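**Teaching cushion work by hand vs. remote: what's working for you?**

*Board: Demonstration & Teleop*

---

**ytait_ali** wrote:

OK so I finally got time on the arm this week and I have to share, because I'm having way too much fun with upholstered stuff! Everything I've taught up to now was rigid: cups, blocks, a drawer. Soft furniture is a completely different animal. The task is simple on paper. Fingertip goes to the piping on a seat cushion, presses in, follows the seam for a hand's width, lifts off. I want it as the first half of a "straighten the cushion" skill.

I've been recording it two ways, with the arm in free-drive (me pushing it around by the wrist) and over remote control with the Driltow handset. So far I have 40 demos of each. Wrist view from one of the remote ones:
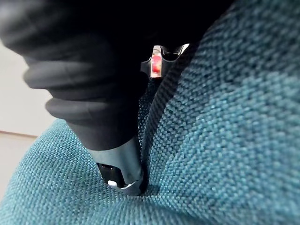 *Fingertip down on the seam, teal cushion. Look how the weave pulls in around the tip!*

What I love about this view is that the fabric tells you so much. The dimple is right there in the pixels, so even without a force reading I feel like the policy has something to learn from. My free-drive demos look smoother when I play them back, but the remote ones replay better on the arm. Anybody else seeing that?

— Youssra

---

**sugeng_s** wrote:

Yes! Same thing on my bench, with towels. When I hold the arm I feel the cloth through my own hand, and I correct for it without noticing. None of that feel gets into the recording. Over remote I only have the camera, so whatever I react to is something the policy can also see. My remote demos are slower and uglier and I trust them more.

Gorgeous texture on that fabric, by the way. I'd kill for that much detail. My towels are white on a white table and it's misery.

---

**botondp** wrote:

I'm going to disagree a bit. Free-drive gets a bad name from people who record joint positions and nothing else. If you log the wrist torque along with the positions, a hand-guided demo of a press is *richer* than a remote one. I did 200 of them on a foam mat for the Judham project and the replay was lovely.

Also, a dimple in a picture isn't a force. Thick padding and thin padding can look very much alike at the moment of contact. Swap the cushion and I'd bet your seam follower either hovers or digs.

---

**ytait_ali** wrote:

> Swap the cushion and I'd bet your seam follower either hovers or digs.

Fair, and I haven't swapped it yet, so I can't argue! How do you separate your own push from the contact, though? When I'm holding the wrist, the torque reading is me plus the cushion all mixed together. That's the bit that put me off.

---

**botondp** wrote:

Hold it *above* the sensor. If your hand is on the forearm side and the sensor sits between you and the gripper, it only reads what the tip is doing. Grab it by the gripper and yes, you get soup.

---

**ytait_ali** wrote:

...I've been grabbing it by the gripper. OK! Redoing those on Monday.

---

**LadanH** wrote:

Jumping in about the seam itself. In your shot the finger is coming down partly over the crease, so the view of the line ahead matters a lot once you start sliding. Which direction do you travel? I had a piping task where the finger covered the very thing it was meant to follow, and the policy learned to go straight and hope. Worked great on straight seams, haha. Changing the travel direction so the uncovered part of the seam was always in front fixed most of it, with no new hardware.

Other thing I'd try is starting your demos from sloppy positions on purpose. Miss the seam by a finger's width, then correct. The corrections are the best part of the whole dataset if you ask me.

---

**ytait_ali** wrote:

I go toward the bottom of the view at the moment. I'll record some the other way and compare. And I've been *deleting* the sloppy ones, argh. The handset makes me overshoot all the time so I should have plenty of those for free from now on.

---

**tmunshi** wrote:

Great thread. Small practical note for anyone on the Driltow: turn the translation scale way down before contact. I map mine to a thumb button, full speed in the air and a crawl for the last bit. It made my presses so much more repeatable, and it's less tiring on the wrist when you're doing 100 in a sitting.

I'm with Sugeng on remote for soft things, but Botond's sensor trick sounds worth an evening. Botond, did you filter the torque at all?

---

**botondp** wrote:

Light low-pass, nothing fancy. I'll dig out the settings. And I'll admit the thumb-button idea is good. I might even try remote again.

---

**sugeng_s** wrote:

Screenshotting that last post.

---

**ytait_ali** wrote:

Plan for next session: hand-guided again but holding the forearm, remote with Tahsin's slow button, both travel directions, overshoots kept. Then a different cushion for Botond. I'll post replays of all of them in this thread, bad ones included. If anybody has a seam dataset on leather or velvet I'd love to trade!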